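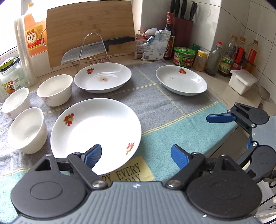
Siner gets its water, and now it has to find somewhere to put it

Twelve months of waiting. Then a two-page letter, and Siner Resources can finally pump.

The permit landed in October, a little after 4 p.m., when half the office had gone home. It lets the junior draw groundwater for drilling at Skunton, its lithium clay project out past the end of the paved road. Without it, no rigs. Water was being trucked in from town, 28 miles each way, and the bill was eating the exploration budget faster than the drilling was.

So good news. Shares liked it for a morning, then gave most of it back.

Why? Partly the conditions. Siner can pump, but it has to line its sumps, log what it takes out and stop if levels in the neighboring ranch wells drop past a set mark. Who decides what counts as a drop is not entirely clear from the letter. The company says the monitoring plan will settle that. The plan is not written yet.

The ranchers have been here before. Meireles, the last outfit to work this ground, drilled a handful of holes looking for gold and left in a hurry when prices turned. Its old pads are still out there, gray scars with a bit of weed coming through. Two of its casings were never capped properly. Siner inherited the claims and, whether it likes it or not, the reputation.

To its credit it has capped the casings. That was done before anyone asked for a permit, and people in the valley noticed.

Now the drilling. First phase is 115 holes, most of them shallow, spread along the western side of the basin where the clay comes closest to surface. Jenard Drilling has the contract and is bringing in 2 rigs, with the crew camping on site to save on the drive. Winter is the worry. The access road turns to soup after a decent rain and the grader is shared with the county, which has it's own roads to think about.

Money is the other worry. Siner has nearly enough for phase one. Not phase two. Expect a raise in the spring, probably at a discount, and expect the usual grumbling from holders who bought in at the top of the lithium run and have been told to be patient ever since.

What they need is grade. The surface samples were decent – better than decent in the north – but clay can look lovely on top and go to nothing further down. Metalurgy is a question too. Getting the lithium out of this stuff cheaply has beaten bigger companies with deeper pockets, and Siner has only run bench tests so far.

First rig should be turning before the ground freezes. Assays from the opening holes are due early in the new year, lab backlog permitting.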